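# Visit notes: open day at the Olico lab, Nerkevach

The Olico open day ran on a Monday in August, from 9 in the morning until mid-afternoon. I went mainly for the sorting cell, as we are planning a small one of our own at Dristent and have not settled on bins, marking or arm size. The notes follow that interest and skip most of the rest.

## Getting in

The lab is on the second floor of the Rivera building, behind the freight elevator. Visitor parking is on the north side and was full by 9:30. Sign-in was on paper. Groups were limited to 12 people and left the front desk on the half hour. Mine was short, which left time for questions at each station.

The tour had 4 stops: a parts store, a calibration bench, the sorting table and a room of servers. The parts store was mostly shelving. The calibration bench was being used for its normal work, so the talk there was brief, but the staff member gave a useful explanation of how they check joint zero positions before each session. They use a machined block and a dial gauge, and log the result by hand.

## The sorting table

Most of the visit went to this stop. The task is tabletop sorting of packaged snacks. One arm (a PiPER) works over a plain light surface with three bins in a row at the back. Each bin has a shape drawn on the front in black, and the instruction given to the arm names the shape, as in "put the purple box in the circle bin."
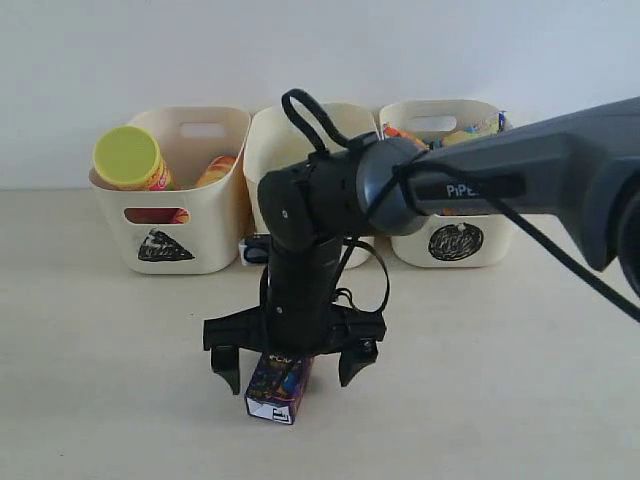

*Gripper down over the small purple box, fingers open on either side.*

A narrow upright carton is a harder pick than it looks. There is not much base under it, and a finger that touches one side early can tip it. The staff said that tipping was their most common failure with cartons in the spring, and that the fix was in the approach: come down vertically with the fingers wide, stop, then close. Before that the arm came in at an angle to save time. The vertical approach is slower per pick, but fewer picks have to be repeated.

I asked about grip force. They set a single limit for all packages and have not tuned it per item. Cans and cartons tolerate this. Bags are less predictable, as the amount of air in the bag changes how the fingers seat.

The cable routing at the wrist is worth a look if you are building something similar. Cables are left in open loops with plenty of slack. We had planned to use a sleeve. The view here was that a sleeve adds stiffness at the last joint and hides wear, and that loops are fine as long as someone checks them.

## Bins and markings

The bins are cream plastic, all the same shape, with a handle cutout in the front. The symbols below the cutouts are a triangle, a square and a circle, filled in by hand. I asked why they had not printed labels. The answer was that hand-drawn shapes vary, and they want the vision model to cope with that variation. Bins also get redrawn and swapped between positions, so left, middle and right carry no fixed meaning.
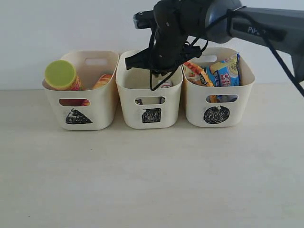

*Fingertips just inside the rim of the square bin. Triangle bin to the left, circle bin to the right.*

Clearance at the rim was the part I most wanted to see. The gripper is bulky compared with the opening, and a full bin leaves little height to work with. According to the staff, the planner treats the rim as a hard limit and the contents as a soft one - light contact with a bag is allowed, contact with plastic is not. Tall canisters that lean above the rim are handled as part of the obstacle map.

## Numbers given

These came from a slide, and I copied them down as shown.

| Item | Value |
|---|---|
| Logged picks, current setup | 2977 |
| Completed without help | 2757 |

"Without help" means that no person touched the item or the bin during the attempt. A second try by the arm still counts as a completion, so the first-try figure would be lower. They did not have it on the slide. There was also no split by package type, which I would have liked for the carton question.

## Points for our cell

- Use a plain, pale work surface. Ours is patterned and should be covered.
- Buy bins with more height than the tallest bag, or empty them sooner.
- Try the vertical approach before changing finger shape.
- Leave slack at the wrist and put a cable check on the weekly sheet.
- Log first-try results separately from the start.

The server room was loud and the talk was hard to follow from the back. Coffee was in the lobby afterward. Olico plans to send the slides to everyone who signed in, and I will put them in the Dristent shared folder when they arrive.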